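Shared workshop finishes second hand-held gripper for cloth folding

Thursday, May 21, 2026

Members of the Sisby shared workshop have completed the second of 2 hand-held grippers intended for recording how people fold laundry. Tarcísio Godoy, who leads the build, said the pair replaces a single tool finished in January, which could pick up a garment but could not hold it taut.

Each gripper has two curved black fingers on a wide bracket, closed by a trigger in the handle. The fingers went through 7 revisions. Early versions let thin cotton slip at the tip, and Godoy moved the pivot back 20 millimeters to get more closing force without a larger spring.

Testing is being done on trousers and larger pieces of cloth, spread on a cream-colored cushioned surface.

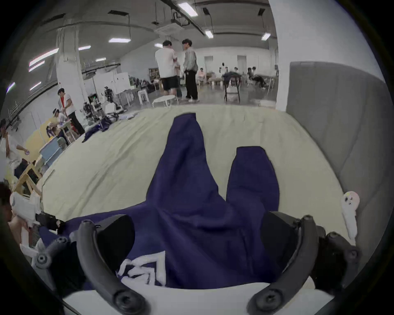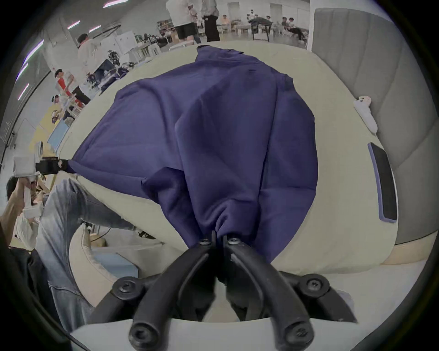 Finger wear is the main open problem. The current set is rigid, and the group plans to try a softer pad supplied by Daltetti before cutting new brackets. Recordings will be used to train a folding routine for Lacerda, the two-arm bench robot the workshop has been assembling since last year.

Drawings and a parts list will be posted on the workshop page once the bracket dimensions are fixed.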